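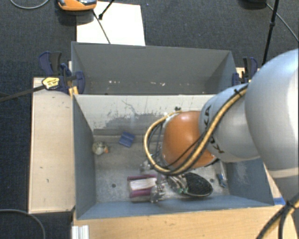
Press release, September

Norkivport opens its picking recordings to everyone

Norkivport is releasing the first full set of recordings from its Listau workshop, where robot arms have spent the summer learning to pick up the sort of things people keep in kitchen drawers, toy boxes and the bottom of the wardrobe. The set holds 2,204 separate picking attempts and is free to download from today for teaching and research.

We are very pleased with it! Each attempt comes with video from a fixed camera, the positions of the arm's joints from start to finish, and a short note saying whether the item was lifted, dropped or missed altogether. The misses are all still in there. A learning system needs to see a gripper close on thin air as well as on a toy bird, and our early tests went badly when we trained only on the tidy ones.

The work at Listau is simple to describe and slow to do. A mixed handful of items goes into a bin, the arm tries to take hold of one of them, and the result is stored before the next try begins. Small, flat things are hard. Round things roll. Anything with a mesh or a soft surface gives a different sort of trouble, as the fingers can catch on it in a way that looks like a good grip and then isn't.

Our first plan was to stop at 2,000 attempts, which seemed a large number in the spring. By the time we reached it the mix of items had become so much more interesting that we kept going until the workshop was needed for other work. The later recordings are the more crowded ones, with several items in the bin at once, and we suggest that anyone short of time begins with those.

The recordings were made in 15 batches. Items were changed between batches, and the bins were emptied and clamped down again each time, so small shifts in their position are part of the data. We have left these shifts uncorrected. People who want to line everything up will find the measurements for each batch in the notes.

Brodov, our partner in the project, wrote the software that sorts the attempts and checks that video and joint positions match in time. That checking took far longer than any of us expected, and it has made the set much better. Brodov is releasing the same software alongside the recordings, with a plain guide to installing it.

Teachers may like to know that there is also a small starter set, cut down to 4 batches, which should run on an ordinary laptop. It was tried out on a short course at Zürcher, and the guide has been rewritten in several places following the questions that came up there.

A second round of recording is being planned, this time with more clothing and soft toys. Suggestions for items are very welcome, the more awkward the better, and can be sent using the form on the Norkivport website. The form is also the place to report faults in the recordings.

Notes to editors

Norkivport runs the Listau workshop and looks after the recordings. Brodov is responsible for the sorting and checking software. Further stills and short clips are available from the Norkivport press desk on request.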